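Hjalti Egilsson
Saturday, December 28, 2019

It's that week again. Everyone I know is about to start a cleanse, a reset or a thirty-something-day plan with a logo. I have opinions about portion control advice and I'm off work, so this is going to be a thread.

The claim I keep seeing: eat from a smaller dish and you'll eat less without noticing. My sister forwarded it. My dentist has it on a poster. Tendport, the meal plan app I paid for last January, sends it as a push notification, usually while I'm eating.

It sounds right, and that bothers me. It has the shape of a thing you'd want to be true. No hunger, no math, just go buy smaller dishes. And look who's happy to sell you the smaller dishes.

So I asked Tendport where they got it. Their support person sent me a link to a blog post. The blog post linked to a different blog post. That one linked back to Tendport. I wish I were kidding.

Wrote back and asked for the study. Got a coupon.

What I did next was dumb but I enjoyed it. I wrote down what I ate at dinner for 52 nights. Small bowl one week, big bowl the next. Kitchen scale, notebook, pencil. One guy, so it proves nothing about you.

On small bowl weeks I went back for seconds. A lot. I'd finish, look at the pot, and the pot was right there. The bowl was smaller and I was the same size.

My average gap between the two came to 184 calories a night. In favor of the BIG bowl. I don't believe that number either, by the way. I ate soup on a lot of the big bowl nights and soup is mostly water.
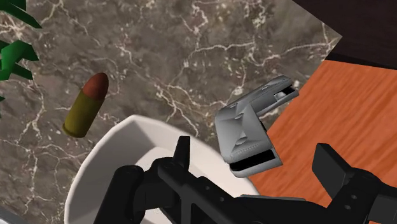

So does a smaller bowl make you eat less?
Maybe a little, for some people, if there are no seconds within reach. I wouldn't spend money on it.

Somebody in the replies says it works for her whole family. Great, keep doing it. I'm not coming to your house to take your bowls. My problem is with an app charging people for it like it's settled.

Also, can we talk about "without noticing"? I noticed. I noticed every single night. You can't read a tip telling you you'll be fooled and then sit down and get fooled on schedule. Maybe it works on people who never heard of it, in which case the poster at the dentist is wrecking it for everybody.

Then there's the 2000 thing. Every plan starts with 2000 calories as if it were handed down on a stone. I'm a tall man with a desk job and my neighbor is a short woman who delivers mail on foot. Same number for both of us, says the app. You can change it in settings, four menus deep.

And the 200 calorie "smart snack." Tendport has a whole page of them. One is a handful of almonds. Whose hand? I weighed three handfuls of my own and got three different answers, and the biggest was close to double the smallest.

Someone will bring up Woltidex, so let me get there first. Yes, I tried the Woltidex powder. You stir it into water before a meal and it's supposed to make you feel full. It tastes like a wet envelope. I did feel full. I also felt full after drinking the same amount of plain water, and the tap doesn't auto-renew.

Things I still think are probably fine: cooking at home, putting the leftovers away before you sit down, not eating over the sink. I can't prove any of them. They're free, so I hold them to a lower standard.

A few of you asked if the notebook is online. No. It's got gravy on it and half the entries say "chili again." If you want to run your own, use the same meals both weeks, which I didn't, and don't start over the holidays, which I did the first time and had to throw out.

Canceled Tendport this morning. It asked me why and gave me five choices, none of which was "I asked for a source." Picked Other. The text box had a character limit.

Anyway, there's leftover ham and I'm having it on the big plate. Replies are open, bring studies if you've got them. Real ones please, with a methods section.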